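小さい台所でじゃがいもを長く保存する方法を書きます。私は日本に来て、はじめは何回も芽を出してしまいました。今はこの方法で、だいたい春まで食べることができます。

## 1. 買うとき

私は近所の店Lotiaで、3,000円分の箱を買います。皮にしわがあるもの、緑色のものは選びません。洗ってあるいもは早く悪くなりますから、土がついたままのものがよいです。

買った日に、台所の台の上で一つずつ調べてください。傷があるいもは別にして、その週のうちに料理します。
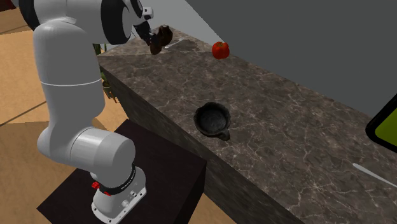 ## 2. 分ける

大きさで2つのグループに分けます。大きいものは煮物とコロッケに、小さいものは皮のまま蒸すために使います。私は最初の年に重さも量りました。大きいほうは一個422グラムのものもありましたが、毎回量る必要はありません。

形が長いいもは、煮ても形がくずれにくい種類が多いと八百屋さんに教えてもらいました。丸いものは、つぶす料理に合うそうです。種類の名前が袋に書いてあるときは、紙に写して箱にはってください。
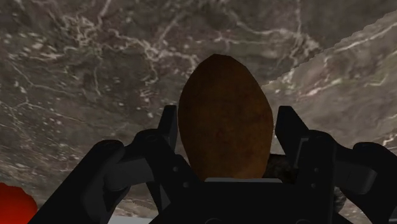 ## 3. 箱に入れる

1. 段ボール箱の横に、空気の穴をあけます。
2. 底に新聞紙をしきます。
3. いもを重ねすぎないように並べます。
4. りんごを一つ入れます。りんごから出るガスが、芽を出にくくします。
5. 上にも新聞紙をかけて、ふたを軽く閉めます。

玉ねぎは同じ箱に入れないでください。いっしょに置くと、どちらも早く悪くなることがあります。

## 4. 置く場所

暗くて涼しい所がいちばんです。流しの下は湿気が多いので、私はすすめません。我が家では玄関の棚の下に置いています。夏だけは、新聞紙に包んで冷蔵庫の野菜室に入れます。ただし、冷蔵庫で保存したいもは甘くなり、高い温度で揚げると焦げやすいです。煮物かスープに使うほうが安心です。

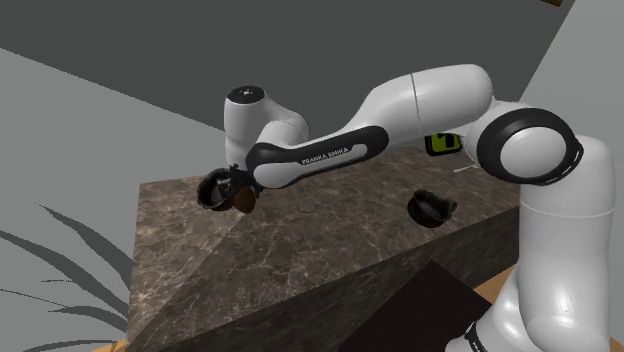 箱の中は、週に一度見ます。やわらかくなったいもが見つかったら、すぐに出して、ぬれた新聞紙も取りかえます。芽が小さいときは、根元から深く取ってください。皮が緑色になった部分も厚くむきます。緑の部分が広いもの、苦い味がするものは、もったいないですが捨てます。

4月になると、りんごを入れても芽が出てきます。私はその前に残りを全部ゆでて、つぶして冷凍します。冷凍したものは、一か月以内に使ってください。牛乳を少し入れて温めると、またなめらかになります。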